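Section 4. Working rules for home laundry cells

This section applies to every Inga mobile arm used in a Brultton practice home. Read it before the first powered session. The operator on shift is responsible for following it, including when a supervisor is present.

Section 3 covers unpacking and calibration. If the arm has been moved to a different home, repeat Section 3 first.

4.1 Who may run a session

A session needs 2 people: one operator and one floor watcher. The operator drives the arm or starts the stored routine. The floor watcher stands where both the base and the stop button can be seen and does nothing else.

Both must be on the signed list kept by Bernadette Holloway. A person who has not run a session in 200 days is taken off the list and must repeat the short course.

Visitors stay behind the floor tape. They may not carry the stop button.

4.2 Before power-on

1. Check that the washing machine is off and its drum has stopped. The routines in this manual do not include reaching into a machine with power to the drum.

2. Walk the floor between the machine and the base. Pick up anything that could get under a wheel, such as socks, clips, loose ties or cable ends. Wipe up water and detergent.

3. Route the gripper cable along the arm and fasten it at each clip. Leave enough slack at the wrist for a full turn in both directions. Pull lightly on the connector. If it moves in the socket, reseat it.

4. Check both fingers for cracks and for play at the base. Replace them as a pair.

5. Check the gripper bracket for cracks around the screw holes. A bracket that has been dropped goes in the scrap bin even if it looks sound.

6. Press the stop button and confirm that the arm will not enable. Release it and confirm that it will.

CAUTION: Do not test the stop button by running the arm into an object.

7. Write the home, the arm serial number and both names in the log.

4.3 Basket and garments

Use a basket with a firm rim. Soft bags fold when a finger touches them, and the arm can drag the bag along without the operator noticing.

Set the basket flat on the floor next to the machine. It must not block the door swing or stand in the drive path. If the home has a rug at the machine, remove it or choose another room. 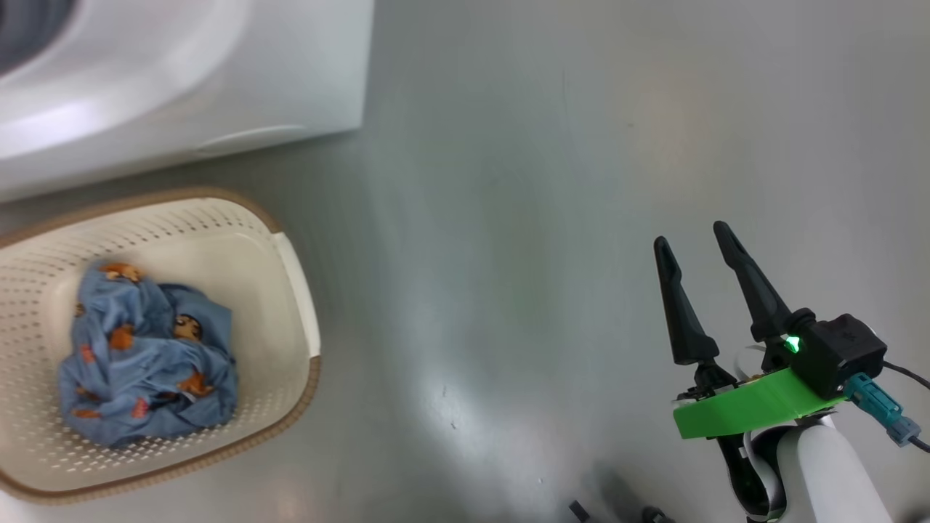
Garment choice affects both safety and the usefulness of the session. Start a new operator on one item at a time. A printed cloth is a good first item: with something like the blue one with the bears on it, the operator can watch the pattern and see which part of the pile is starting to lift. Leave it bunched up in the basket. Keep clear floor between the basket and the open fingers until both people have said they are ready. Plain white and plain black items come later, once the operator can judge a grasp from the way the folds move.

Do not use the following:

Anything with drawstrings, long straps or open lace
Underwire, belts or metal buckles
Items with pins, tags on wire or anything left in the pockets
Clothing that someone in the room is wearing or holding

NOTE: Empty pockets by hand before every session, including on items that were used in the session before.

4.4 Running the session

1. The floor watcher says "clear." The operator repeats it and enables the arm.

2. Set the speed limit to Practice. Home speed may be used only after Fredy Puma has signed the operator's log page.

3. Open the fingers fully before moving over the basket. Come in from above, inside the rim.

4. Close on the cloth and lift slowly. If the basket rises or slides, stop, open the fingers and start again. Do not shake the arm to free it.

5. Keep the base still while the fingers are inside the basket or inside the drum. Move the arm or move the base, one at a time.

6. When the item has been placed, back the arm away and return it to the rest pose before anyone steps over the tape.

CAUTION: Never reach into the basket while the arm is enabled. A paused arm is still enabled. Press the stop button, say "stopped," and wait for the other person to repeat it.

CAUTION: If a child or a pet enters the room, press the stop button at once. Do not try to finish the placement.

4.5 If cloth gets caught

1. Press the stop button.

2. Support the arm from below with one hand. The wrist can sag when power is removed.

3. Open the fingers with the manual release on the gripper. Do not pull the cloth.

4. Look for threads around the finger joints. Take them out with tweezers.

5. Repeat steps 3 to 6 of Section 4.2 before enabling again.

If the same thing happens twice in one session, end the session and send the gripper to Roxana Ríos with the log page.

4.6 Indicator lights

The light on a gripper module is there for fault finding. Do not use any color or blink pattern as proof that it is safe to approach. The only accepted proof is a pressed stop button, confirmed out loud by both people.

4.7 Records

Record every stop, including those pressed by mistake. Give the step you were on, the item being handled and what the base was doing. A single line is enough. Stops are not counted against an operator.

The rules in 4.3 and 4.5 were revised after a review of 2,794 logged grasps, led by Ningsih Tjoa and completed in August. Earlier printed copies allowed drawstrings if they were tied. Discard those copies.

Questions about this section go to Gebremedhin Kumsa. Changes to the base or the charger are covered in Section 5.

Section 4 last revised 2026-01-19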